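## How do I get a bucket hat to sit right on a wire stand?

**Zanele Khumalo**
Hats & Accessories · 943 views

Hi all, hoping somebody here has dealt with this. I have a yellow bucket hat that I wear pretty much from May to September, and over the winter I like to leave it out on a stand so it doesn't get squashed in the closet. The stand is a simple wire one with a ring at the bottom and a thin rod going up. I love how it looks but the hat never hangs the way I want it to! The brim flops down and the crown goes a little sad.

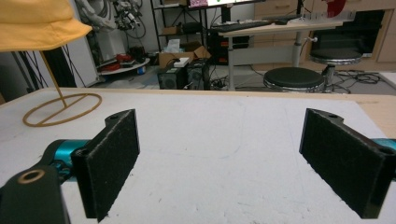
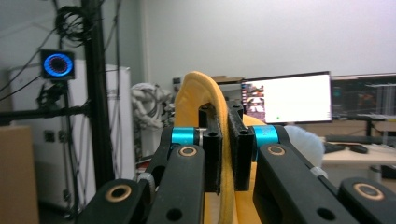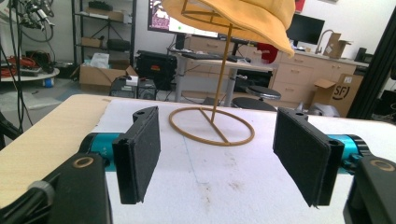
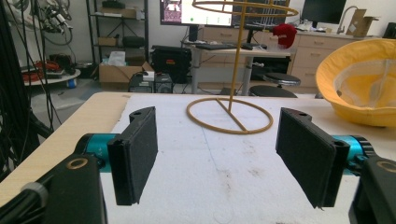
*Hat on its stand in the first and third, yellow cloth up close in the second, and the fourth for the base ring and rod.*

So a few things I'd love help with.

First, the brim. Is it bad for the hat to let it hang down like it does in the third picture? I keep thinking it'll set that way and I'll be walking around with one side lower than the other all summer. My sister thinks I'm worrying over a hat that cost me less than a pizza, and she has a point, but it's my favorite and Mokgethi (where I bought it) doesn't stock the color anymore.

Second, should I stuff the crown with something? I tried newspaper once on a different hat and got gray smears inside, so I'm not doing that again.

Third, the white foam it's standing on. I like a soft surface under the wire so nothing slides or scratches the wood, but it picks up smudges like crazy. Do you wipe this stuff or just replace it? I've got a bottle of Botstead spray under the sink and I'm scared to try it.

The hat is plain fabric, no stiff lining, and it weighs 113 grams on my kitchen scale, if that matters to anyone. Thank you!!

---

**Elmarie Ntuli**
98 people found this helpful

Oh I love that yellow. I've been keeping soft hats on wire stands for years (I sew them and sell a few at a market) so let me try to go through all of it.

On the brim, a soft bucket hat is supposed to droop a bit. That's just the shape of the thing. What you want to avoid is the same spot carrying the fold month after month. Give the hat a quarter turn whenever you dust, and swap which side is lower. If it already has a lean you don't like, a little steam from a kettle or a garment steamer will fix it most of the time. Hold the hat well away from the spout, let the fabric relax, smooth the brim with your hand and then leave it alone until it's completely cool and dry. Please don't put it back on the stand while it's damp! That's how I got a ring pressed right into the crown of a navy one, and it took me ages to get it out.

For the crown, yes, pad it, but pad the *stand* and not the hat. With a wire top the fabric only touches the wire, so it sinks everywhere else. What I do:

1. Take a clean hand towel or a piece of old T-shirt, something washed and not fuzzy.
2. Fold it into a loose pad and lay it over the top of the stand.
3. Tuck the ends down inside the wire so they don't show.
4. Set the hat on gently and pull the seam between crown and brim level all the way around.

Acid-free tissue works too and it's lighter. Crumple it softly, you're not packing china. If you go the towel route use one close in color to the hat or plain white, in case any dye wants to travel on a humid day.

Don't overdo it. At 113 grams your hat needs hardly any support, and if you pile on a thick towel the whole stand gets top-heavy. The rod is thin and there's just the one, so it's the base ring doing all the work.

About the foam, I'd skip the spray. I have no idea what Botstead has in it but foam soaks things up, and then your hat is sitting over it breathing the fumes. Lukewarm water with one drop of dish soap, a white cloth, dab and don't scrub. Foam with a rough surface pills if you rub hard. Let it dry flat before the stand goes back on. The faint gray stuff might lift and it might not. Some of mine never did and I just flipped the sheet over.

---

**Marthinus Sibiya**

mine kept tipping over until I bent the ring flat. put it on a hard counter and push down on the edges, if it rocks that's your problem. soft foam hides it

also just roll the hat up in a drawer, they're made for it

---

**Anel Moodley**

I agree with most of what Elmarie wrote, especially the part about not putting it away damp. One thing I'd add is sun. Yellow fades faster than you'd think! I had a mustard one by a south window and by spring the top was the color of weak tea while the underside of the brim was still gorgeous. So move the stand back from any window, or at least do the quarter-turn thing so it fades evenly.

If you ever wash it, do it by hand in cool water and then dry it over an upside-down bowl with a cloth on top. You've got a yellow bowl there in the last picture, with the white mesh in it. I can't tell from here whether it's anywhere near hat size, so try it against the hat first. You want something about as wide as your head, or a touch smaller. Too big and you'll stretch the band, and there's really no coming back from that one.

I've used the Himance stand padding that comes pre-cut and I wasn't impressed. It slid around, and I ended up pinning it, and then the pins caught on the lining. A folded cloth has been better for me and it was free.

Also, I wouldn't bend the ring like Marthinus says until you've checked where the crossbar meets it. On one of my stands that joint popped when I leaned on it. Look at it on a hard surface first, and if it doesn't rock then leave it be.

---

**Zanele Khumalo** (original poster)

Thank you everyone! I put a folded white T-shirt scrap over the top last night and the crown already looks so much happier. Checked the ring on the kitchen counter too and it rocks a tiny bit, but I'm leaving it for now because I'd definitely be the person who pops the joint.

Dabbed one corner of the foam with the soapy water. The light smudges came off, and a darker one is still there. I'll try flipping it over. Elmarie, do you still steam if the hat has a sewn-in label? Mine has a Fenine tag inside and the print on it looks a bit delicate.

---

**Elmarie Ntuli**

Steam from the outside and keep the label side away from it and you'll be fine. I'd put a dry cloth over the tag if you're nervous. Give it 4 or 5 seconds, take it away, feel the fabric, and go again only if it needs it.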